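Print this page | E-mail this page

Ongate Furniture Support
Ticket 2512: Table top, grain and finish query
Opened 25 Mar 2023
Status: waiting on customer

Reported
Customer has a Lokero dining table, light finish. Says the grain looks uneven since the second coat of Zirkov oil and asks if the top is faulty.

Checked
Long bands run on the diagonal, with one curved patch slightly darker than the rest. A curve like that is figure in the wood and is not covered as a fault. Color is pale beige with faint peachy streaks.
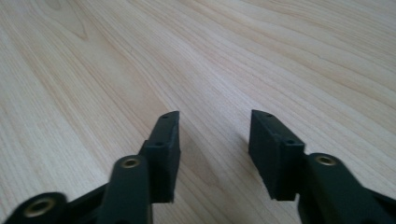 Next steps
1. Wipe along the grain with a dry cotton cloth.
2. Leave 2 days. No more oil.
3. If it still feels tacky, reply here with the batch number from the can.

Replacement top (part 266) not ordered.

Print | E-mail to a friend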